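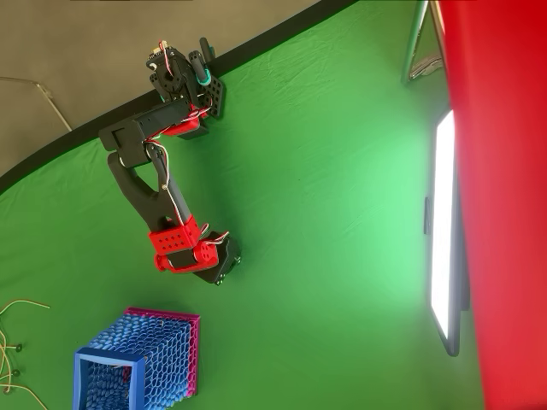
Review: Valtton Bench Safety Kit for Small Arms
Reviewed by Kenta Kawaguchi
Jun 20, 2024

Most written guidance on robot safety is aimed at machines that can break a wrist. Desktop arms driven by hobby servos fall below that, and many small labs run them with no rules at all. The Valtton kit is an attempt to fill the gap. It contains a bound rule book, a set of checklist cards, an inline stop switch for the servo supply, a pack of cable anchors, and a roll of floor tape for marking reach. We used it for one month on a single 3D-printed arm doing pick-and-place work with small containers on a fabric-covered table.

Rule book

The book is short and well organized. Each rule has a number, a one-sentence requirement, and a method of checking it. Requirements use "must" and recommendations use "should," and the two are never mixed in one sentence. Noter, which publishes a competing booklet, does not manage this.

The reach rule is the best in the book. It asks you to mark the full sweep of the arm with the gripper open and a part held, then add a margin. Anything inside the line that is not part of the task must be removed or fixed down. Light panels and stands are named specifically, and the text treats a stand leg inside the line as a fault even if the programmed path never comes near it. We moved two stands on the first day as a result.

The wiring rule covers servo leads that run along the links. Leads must have enough slack for the full travel of every joint, and must be checked at both ends of travel with power off. Loops at the wrist are allowed if they cannot reach the gripper fingers. Spare cables lying on the work surface must be put away or anchored before power is applied. This is sensible. The section on printed parts is weaker. It tells you to look for cracks at bracket screws, but gives no inspection interval and says nothing about creep under a clamped joint.

Checklist cards

There are three: before power, before motion, and after a fault. The first two can be completed in a few minutes once the operator knows the arm. The after-fault card is too long, and two of its steps refer to a page in the rule book that covers something else. Valtton told us a corrected card will ship in July.

Stop switch

The switch cuts the servo supply and leaves the controller running, so the log survives a stop. Travel is short and the button latches. Remember that a hobby servo with no power holds nothing, and an arm stopped at full extension will drop. The rule book states this on the same page as the wiring diagram, and requires a stop test in the extended pose with an empty gripper. We ran the test 30 times with no failure to cut power. The supplied connectors are a loose fit on our supply, and we replaced them with Kravets parts.

Anchors and tape

The adhesive anchors hold on a bare tabletop and do not hold on fabric. We ended up sewing ours down. The tape has the same problem. If you work over a cloth backdrop, plan on chalk or a stitched line for the reach boundary. The book also asks for the cloth to be pulled flat and clipped, as folds can catch a low finger. It supplies no clips.

Compared with Nasska

The Nasska kit has better hardware, including a keyed switch and screw-down anchors, but its rules are copied from documents for larger machines and several cannot be applied to an arm this size. If you already have a stop switch, buy the Valtton book and cards separately under part number 2218. The full kit is part number 2821.

Recommended for teaching labs and for any bench shared by more than one operator. Hold off on the full kit until the corrected card is in the box.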